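Project report, robotics lab course: what went wrong with our gripper
Hafiz Krishnan, with Jonatan Sæther and Eskil Nyberg

So our topic was folding cloth with a two-finger gripper, and I'm going to spend most of this report on the fault (it ate most of our time anyway!). We had a hand-held version for recording and the same fingers on the arm, and both worked great on day one.

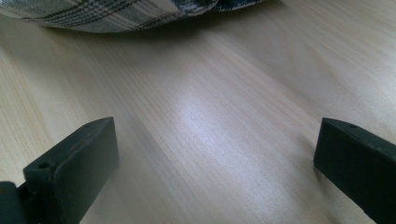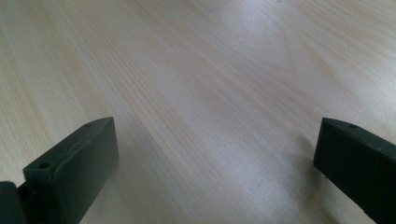
Fingers open over the table, both views.

The trouble started at run 16. The arm went down for the cloth, the fingers were told to close, and they just stayed open. Then 2 seconds later they snapped shut, with Jonatan's hand right there because he was fixing a corner of the cloth. He was fine, just a pinch, but we hit the stop and quit for the day.

I blamed the motor first and was totally wrong. Eskil went through the log and found that old close commands were piling up in a queue whenever the width reading dropped out, and then they all ran at once. The reading dropped out because of a loose connector at the base of the left finger – so annoying, we'd looked at that finger five times!

We reseated the connector, made the code throw away stale commands, and added a rule that hands stay off the table until the arm is parked. Ragnvald Solberg wants us to repeat the whole set in October with the new code before we claim it's fixed.

Last updated: 9/15/22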